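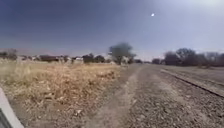 The dirt track alongside the gravel, dry grass on the left.

I don't believe the poll

Posted June 3, 2022
Print this | E-mail this to a friend

By now you've seen the number, because it has been on every yard flyer and in both mailers. Ekden County voters favor the new charter by 18 points. The county web page says it, the Yes campaign says it, and the Pliven paper put it in a headline with no quotation marks around it, as though somebody had gone out with a ruler and measured it.

I read the whole thing last night. It's a short read if you skip the pie charts. The firm that did it is called Jindico, and before this spring I had never heard of them. Their website says they do "opinion, brand and civic insight," and the other clients they list are a bank, a chain of tire shops and a hospital. Fine. A firm has to eat. But I'd feel better if they had ever called an election before, anywhere, and been checked against the count.

First the sample. It's 1000 people, and that gets repeated as if size settled the matter. What I want to know is which people. The report says "residents of the Ekden media market." The media market isn't the county. It takes in the whole strip of suburbs on the other side of the county line, where folks will not be voting on our charter and have no reason to have an opinion on it. The tables never break those people out. I wrote to the contact address to ask how many of them were in there and got back a nice note thanking me for my interest in civic insight.

Then the question. I'm copying it word for word from the back of the report: "Do you support modernizing county government so that every community has a voice?" Who says no to that? I'd say yes to that, and I'm leaning against the thing. There's not a word in it about the county manager, who would be hired by the board and could sign contracts without a public vote up to a limit the board sets for itself. There's nothing in it about the board being able to fill its own vacancies. Those are the parts I have a problem with, and I suspect they're the parts most people would at least want to hear about before they answered.

The field dates bother me too. All the calls were made in April, before the full text of the charter was posted. So whatever people were supporting, it wasn't this document, because they couldn't have read it. Some of it hadn't been written yet. The vacancy language was added at the last drafting session, and I only know that because I compared the drafts side by side at my kitchen table, which tells you what kind of spring I've had.

I also went looking for who paid. It's in small type on the last page: the poll was "made possible by" the Björklund Fund. If you've lived here a while you know that name from the library wing and the ball fields, and I have nothing bad to say about the library wing. But the same fund gave the opening check to the Yes campaign. That's in the campaign's own filing, which anyone can look up at the clerk's counter. The paper's story mentioned the poll and it mentioned the campaign and never put the two in the same paragraph. 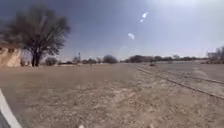 What the districts would do out here

The part of the charter people like best is the switch from at-large seats to districts. There would be nine of them. I like the idea myself. I've complained for years that the board is all Pliven people who think the county stops where the sidewalk does.

But get the map out. The draft map, anyway, since the real one would be drawn afterward by a panel the current board picks. The outlying end of the county, meaning everybody on a well and a gravel road, gets two districts on paper. Both of them reach into Pliven like a hand into a cookie jar, and each picks up enough town voters to outnumber the rest of us. We'd have "our" seats and town people would fill them. I can't prove anybody meant it that way. I asked at the public session and was told that the lines follow "natural communities." I've lived in mine a long time and I had no idea it included the outlet mall.

The Yes folks have an answer to this. They say the draft map is only a draft. All right, but then they can't also use it in the mailer to show us what we'd be getting. Pick one.

I'll be fair to them on a couple of things. The current charter is a mess, and parts of it read like they were typed up during a thunderstorm. The road budget really does get decided in a work session that meets on a weekday morning when people with jobs can't go. And the No side hasn't covered itself in glory. Their flyer says the charter will raise your property tax, and I've been through the text twice without finding the sentence that does that. When I asked the man handing them out to show me, he said it was "implied." So I don't believe them either.

What I'd like is pretty modest. Jindico could release the county-only numbers. They have them, they asked for zip codes. The paper could print the question next to the result the next time it runs the result. And the board could say before the vote who's going to be on the map panel, so we can see if anybody on it has ever driven past the grain elevator.

Until then I'm treating the 18 points as advertising. Maybe it passes by that much. It could pass by more, people are tired of this board and I can't blame them. But a poll that asks the wrong people a soft question before the thing exists doesn't tell me so.

If you got one of the calls in April, I'd like to hear how it went, especially if you live outside the county. Leave a comment or write me. I'm told there was a follow-up question about the ball fields, and it isn't in the report.

Filed under: County Doings, Elections, Grumbling
Print this | E-mail this to a friend

Contact | © 2022, all opinions my own | Back to top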